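Chapter 6
Small Things and the Containers That Hold Them

In this chapter
6.1 The claim that everything needs a place
6.2 What a container does
6.3 Sorting before storing
6.4 Counting the cost of a system
Key terms: catch-all, first sort, holding container, nesting, return rate

6.1 The claim that everything needs a place

Most books on housekeeping open with some form of the same rule: a place for everything, and everything in its place. Students usually arrive in this course already believing it. It sounds like common sense, it is easy to remember, and it sells a great many plastic drawers. We would like you to put it to one side for the length of this chapter and ask what evidence you have for it.

Start with your own home. Somewhere in it there is probably a drawer, a bowl or an old candy tin that holds things with no relation to each other. Dead batteries live there beside live ones. So do the spare buttons, a deck of cards short of the four of clubs, a key to a lock you no longer own. By the rule, this is a failure. Yet when you need a rubber band you go straight to it, and you mostly come away with a rubber band. A container that breaks the rule and still gives people what they came for deserves a closer look than the housekeeping books have given it.

In this book we call such a container a catch-all. The word is meant to be neutral. Chapter 5 dealt with large goods – bedding, cookware, coats – where size settles many questions before anyone gets to argue about them. You can't lose a winter coat in a catch-all. Small goods are harder, and much of the advice about them was written by people with something to sell.

6.2 What a container does

Take a metal gift tin of the sort that outlives its contents by decades. It was made to hold food for a few weeks. After that it is a box with stiff sides, an open top once the lid has gone missing, and no divisions inside. Manufacturers of organizers treat the last point as a defect. Before agreeing with them, set a tin like this on a table, put an assortment of small boxes and cases in it, and see how long it takes you to spot any one of them.
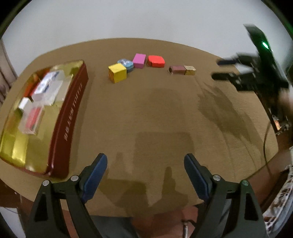
Figure 6.1 An open tin in use as a catch-all, with small boxes and cases inside and other small items on the table beyond it. The lower part of the tin has nothing stored in it.

Several things about the arrangement in Figure 6.1 are worth arguing over in class. The items in the tin lie at different angles. Two of them overlap. A professional organizer would straighten them, and might add a divider down the middle. What would be gained? The tin is shallow enough in its contents that a person standing over it could find the white box without moving anything else. Dividers would use up room and fix the sizes of things that could be put in later. They might make the tin look better in a catalog. We have found no good reason to think they would make it work better.

A fair objection is that one tin is a weak test. We agree. A catch-all that works with a few items may be hopeless with thirty, and the change seems to come when things start to lie on top of other things in layers. Overlap at the edges does little harm. Full burial does a lot. The student should watch for the point at which searching turns into digging, and should distrust any writer who gives a single number for it.

A second objection concerns clear containers. The translucent box has been promoted for years on the grounds that you can see what is in it. Sometimes you can. But a clear case inside a shiny tin may be harder to notice than a plain cardboard one, and a colored item seen through cloudy plastic tells you its color and not much else. Look again at the right-hand side of the tin, near the maroon wall, where a pale, clear-looking piece almost disappears against the gold. A strip of paper tape with a word on it costs less than the special box and will probably do more.

6.3 Sorting before storing

Nearly every method tells you to sort first. The Rollwood method, which your instructor may have been taught, asks for a first sort by purpose, a second by how often a thing is used, and a third by size. The Nellmont charts reverse the last two. Supporters of each have been rude about the other since 2000 or so, and there has been remarkably little testing by either side.

Margarida Guerreiro did some. In March she had students at the Gouveia evening school sort the same mixed lot of household items by purpose, and then by color, with a break between. Sorting by purpose took longer, which surprised no one. The awkward result came a week later, when the students were asked to fetch named items from the piles they had made. Those who had sorted by color did nearly as well. They had remembered that the thread was red. The purpose group had to remember whether they had decided thread was "sewing" or "repair," and plenty of them had changed their minds in the meantime.

This was a small study in one school, and it should be repeated before anyone builds a cupboard on it. It does suggest a weakness in sorting by purpose that the textbooks pass over, this one included until the revision of January 2019. Purpose is something you decide about an object. Color is there when you pick it up. Two people who share a kitchen will agree that a block is pink far more readily than they will agree on where toys stop and decorations begin. 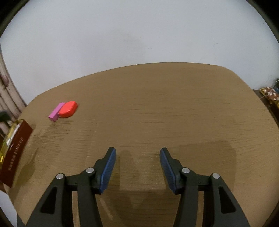
None of this makes color a sound basis for a medicine cabinet, where a mistake could be dangerous and labels have to come first. The basis of a sort should depend on what goes wrong when someone gets it wrong. For loose game pieces, hardly anything does.

A clear surface to work on helps more than the choice of method. Spread things out with gaps between them. Keep pieces that belong together touching, and give everything else some distance. If you run out of table, stop and store what you have before bringing out more. Students who ignore this end up sorting on the floor, then on the chairs, and they quit at about the same point in the evening.

6.4 Counting the cost of a system

The Jonix home inventory, which you will meet in full in Chapter 7, listed over 2000 separate small items in one family apartment. Its authors took this as proof that the family needed a stricter system. Another reading is open to you. Every labeled slot has to be made once and then respected each time an object comes back. The share of objects that do come back to their slot is the return rate, and the inventory did not measure it. Without that figure we can't say if the family needed more slots, fewer slots or fewer things.

Before reading on

1. Find a catch-all where you live. Write down what you believe is in it, then open it and compare.
2. Choose an organizer sold for small goods. List the claims on its packaging and mark the ones you could test at home in an evening.
3. Ask someone you live with to put away a mixed handful of objects while you are out of the room. Try to find them, and keep a record of where you looked first.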